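Home | About the Lab | Open Day | Work With Us | Contact

Call for Participants: Open Day on Kitchen Robotics, Gratstead

The Grarura Institute invites members of the public to take part in its open day on household robotics, to be held at the Gratstead campus in June 2025. We are seeking 30 adult participants to attend a guided demonstration and to give structured feedback on the way a robot arm carries out ordinary work at a kitchen counter.

The demonstration forms part of the Tovar project, which studies the handling of common kitchen items in simulation. Participants will follow the simulated kitchen on large screens, from several viewpoints, while a member of the project staff explains the task under way. No background in engineering or computing is required. We particularly welcome applications from people who cook regularly at home, from catering staff, and from people who have difficulty gripping or lifting kitchen items.
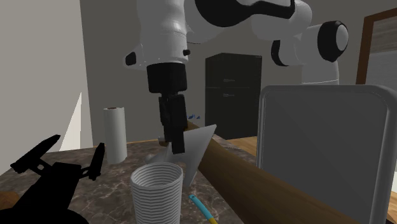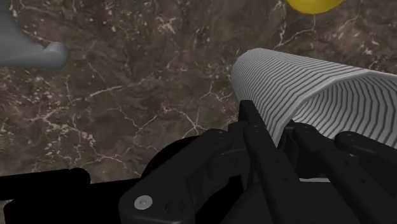
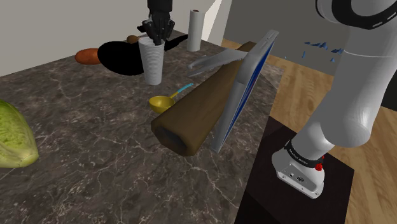
Simulated kitchen, Tovar project

Each session lasts half a day and is limited to 5 participants. Following a short welcome, participants will watch a series of tasks and score each one on a printed form. The form asks whether the movement of the arm was easy to follow, whether the participant would feel at ease working beside such a machine, and which kitchen tasks should be given priority in future work. A group discussion led by Ignacio Ruiz-Ortega, head of demonstrations, closes the session. The discussion will be recorded in audio only, and names will be removed from the written record.

Participants may also, if they wish, try the Plillerer control station, where a visitor can guide the simulated arm by hand controller under staff supervision. This part of the session is optional and has no bearing on payment.

Who may apply

Applicants must be 18 or older, able to follow spoken instructions in English, and available for a full session. Current employees of the Institute and members of their households are not eligible. Persons who took part in the February pilot may attend the open day as visitors but may not enroll again as participants.

Payment and access

Participants receive a payment of $300 on completion of the session - this covers time and local travel. Payment is made by check or bank transfer. The demonstration room is on the ground floor and has step-free access from the main parking lot. Large-print forms are available on request, and applicants who need a sign language interpreter should say so when applying.

How to apply

Send a letter of no more than one page to Tracey Crabtree, Participant Coordinator, Grarura Institute, Gratstead, stating your name, contact details, preferred time of day (morning or afternoon), and any experience of kitchen work, paid or unpaid. Please quote reference 3335. Places will be offered so that each session includes a range of ages and experience. All applicants will receive a written reply - those not selected may ask to be placed on a reserve list.

Shares: 30 | Comments: 5

Related items
Notes From the February Pilot
Visitor Parking and Campus Map
Research Assistant, Tovar Project: Position Filled
Plillerer Control Station: Booking for School Groups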